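# Blue stacking bins on steel shelving – how do I stop the packing bits taking over?

**Zodwa Steyn**

I run the packing side of a small mail-order business (ceramics, mostly the Ondine range, plus whatever my partner has been talked into at trade fairs). We moved into a unit at Clanside in January and inherited a wall of steel shelving, two tiers deep in blue plastic bins. I was delighted. I have since learned that a bin will accept anything you put in it and give nothing back.

The bins for stock are fine. The trouble is the ones for packing material: bubble wrap, pouches, tissue, ends of film. Everyone dips in, takes what they want and leaves the rest to knot itself together. By four in the afternoon you reach in for one pouch and get a sort of wedding train.

I've tried a sign. The sign is now in one of the bins.

Do I need lids, dividers, smaller bins, different people? The shelves are 400 mm deep, if it matters, and I'd like to spend less than £100.

---

**Thierry Royer**

Not lids. I bought lids for ours at Plondari and they spent a year on top of a cupboard, where I believe they still are. A lid is one more thing to hold when you already have a mug in one hand and tape stuck to the other.

What worked for us was giving each sort of material its own bin and being mean about it. Pouches in one, flat, all facing the same way. Film and paper strips on a roll or in the rubbish, with no third option, as the third option is where your wedding train comes from. If a strip is shorter than your forearm, you aren't going to use it. You think you are. I thought so too, and I had 753 of them when we finally cleared out (a slow afternoon, and I was avoiding the VAT). 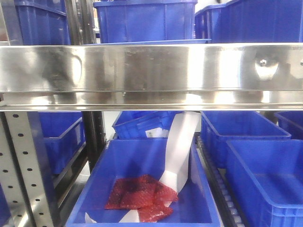
Bubble wrap pouches are a special case, being mostly air and resentment. Ours are the red kind and they won't lie flat if you simply drop them in. They fold over one another in the bottom of the bin, and then a length of white stuff gets in among them, half underneath and half up over the rim, and the next person pulls on the wrong thing. A shallow bin is still the right choice, in my view, because you can see the muddle coming. In a deep one it matures. Stand the pouches on edge like files, open end up, with a bit of stiff card behind them to stop the slump. Cut the card a finger's width short of the bin or you'll never get it out again.

Two other things:

- Put the packing bins on the lower tier. It's easier to look down into a bin than to feel about in one over your head, and you'll notice sooner when it needs sorting.
- Label the bin on the front wall, where you stand. Ours came with barcode labels, very handsome, and I have never met anyone who can read one.

As for different people, I've looked into it and they're much the same.

---

**dubey_fan**

dividers. we got the Dubey ones, 4 to a bin, they click in. ours only fit if the bin has ribs on the inside so check first, I didn't and had to send the lot back

also tip the bin forward a bit with a batten under the back edge, you can see in without bending. don't overdo it. ask me how I know

---

**Zodwa Steyn**

Thank you both. No ribs on the inside, alas, so the dividers are out, but I've done the card and the standing-on-edge business with two bins and it has survived since breakfast. The batten is going in tomorrow.

Thierry, your forearm rule has caused an argument about whose forearm. We've settled on mine, as it's the longest and I pay for the film.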